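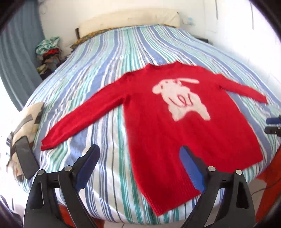
Slide 1. Red sweater, front up, on the striped sheet.

Good morning! I'm Remzi Eren, and I get to talk about my favorite page in the Hevik handbook — the folding rules. We have 103 rules for soft goods and I love maybe four of them. (Pause.)

Start rule: garment front side up, sleeves out, both grippers in view before anyone touches the fabric. Read it aloud, slowly.

Then the grip rule. Take ribbing wherever there is ribbing, because loose knit stretches and a hem band forgives you. Mention the Skoltero draft, which allows 15 seconds per grip. I'd go longer!

Next slide: one sleeve folded across, fingertips closed on the hem.
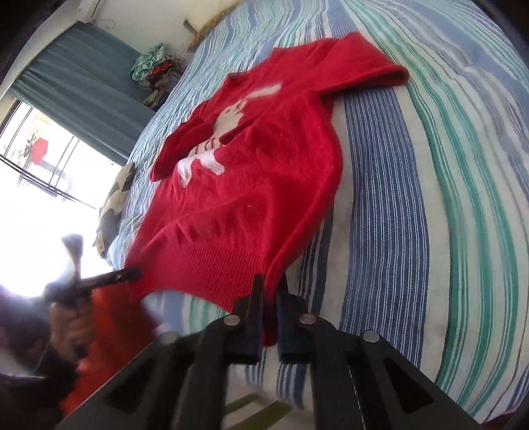

Slide 3. One hand in view, two tools

Whoever holds the second tool calls the move out loud. Show of hands — who does this already? Then on to labeling, and take questions from the Gokow team.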